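Certificate warnings after moving the mail gateway to Zamton

Posted in: Server security
Asked by: skundar_helpdesk

Our office moved its mail gateway to Zamton in June. Of 134 workstations, 60 now show a certificate warning whenever the mail client opens. Staff have been instructed not to accept it.

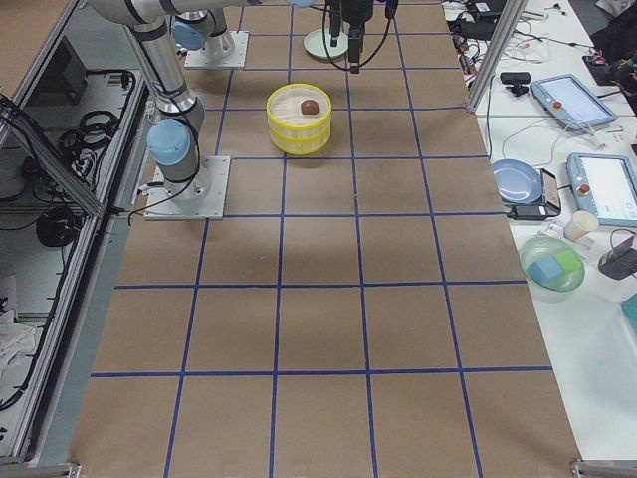 The remaining machines connect normally and run the same client version. We should be grateful for advice on whether the old certificate must be removed by hand.

damura_support
Please check the clock on the affected machines. An incorrect date will produce this warning.

mulligan_it
The clock is worth checking, but it is unlikely to be wrong on so many machines at once. It is more probable that the new intermediate certificate has not reached them — compare the certificate store on a working machine with one that fails.

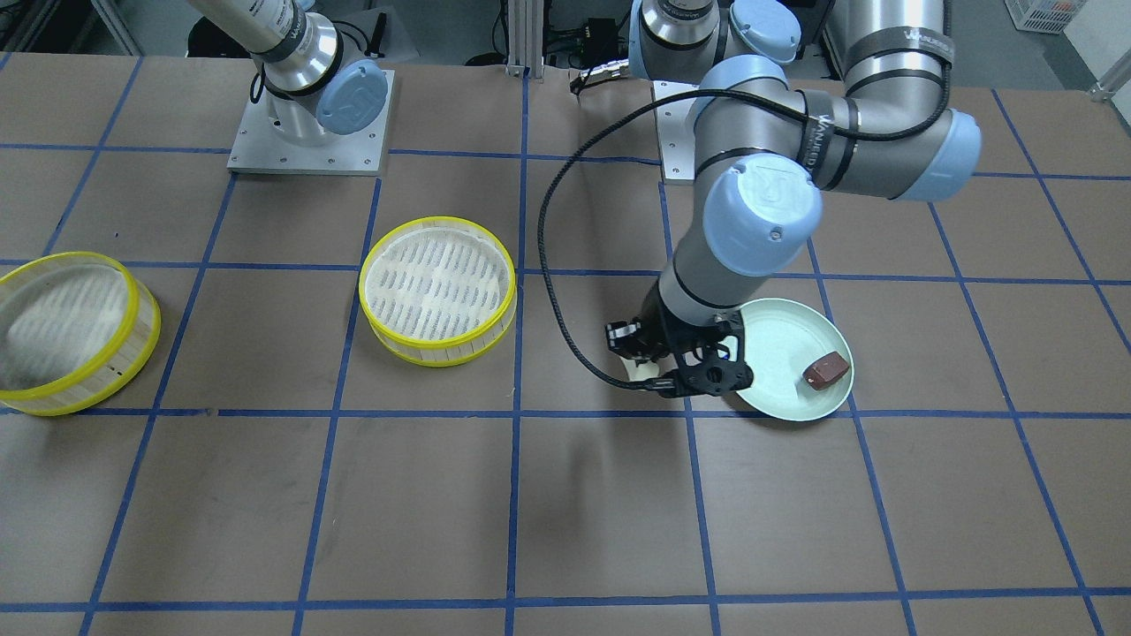
If the intermediate is missing, install it on the gateway so that it is sent with every connection. Restart the mail service afterwards. The old certificate may remain in place until it expires, provided that no service still refers to it. Port 753 need not be opened for any of this, whatever the older guide states.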